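Budget for soft fingertip covers and test props, first year?

Laltoneo

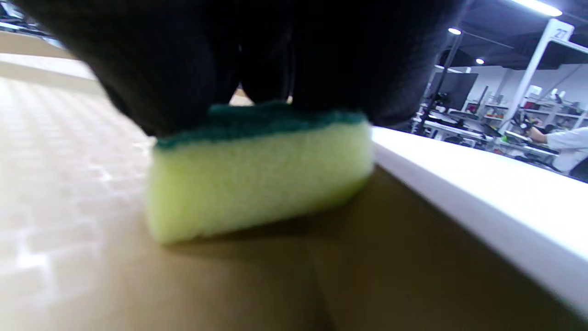
I'm putting together my first equipment request for a small pick-and-place bench and the consumables line is killing me. The gripper quote was easy, but what do I put down for props and covers? We press on a lot of soft stuff, like a sponge with the green scouring pad on top and the pale foam underneath, and I have no clue how fast any of it wears out. Right now I've got $151 in there and it feels made up (it is!). Request is due Monday.

Cilleck

Depends what you're doing with it.

Flurnaron

Split it into two lines, seriously. Props are cheap. I buy sponges in bulk and put down $25 for the year, and I've never gone over. Covers are where I got burned. I ordered 6 the first time and ran out before December, so now I ask for $105 just for those. Scouring pads are scratchy and I think they're rough on knit fabric, so if yours get pushed against the green side all day I'd pad that number. Also ask your supplier about shipping, mine charged per order!

Morgan

Same as above but get a spare set with the gripper, my quote was cheaper that way.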